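Zidum has spent since September comparing two robot hands on a coffee counter, and on 10th November it declared a winner. The five-fingered hand beat the plain two-jaw gripper, the firm says, with 93 good grips in 100 tries against the gripper's 81.

Fair enough, but Zidum makes the hand. It also chose the cups, the handles and what counted as a good grip.
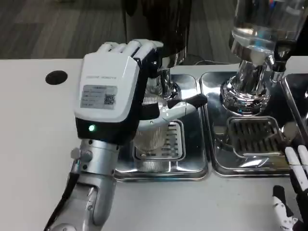

Filed under: Robotics / Trials

Holding a portafilter by its handle at the grinder is one of 18 tasks in the trial. Bhavana Rajan, who ran it, says fingers cope better when a handle sits slightly askew. The gripper was given no such tasks with its own jaws reshaped – a cheap fix that many workshops would try first.

Speed is missing from the results too. Rajan says timings will follow. Dastham, which supplied the gripper, has asked for the full logs and was still waiting when we went to press.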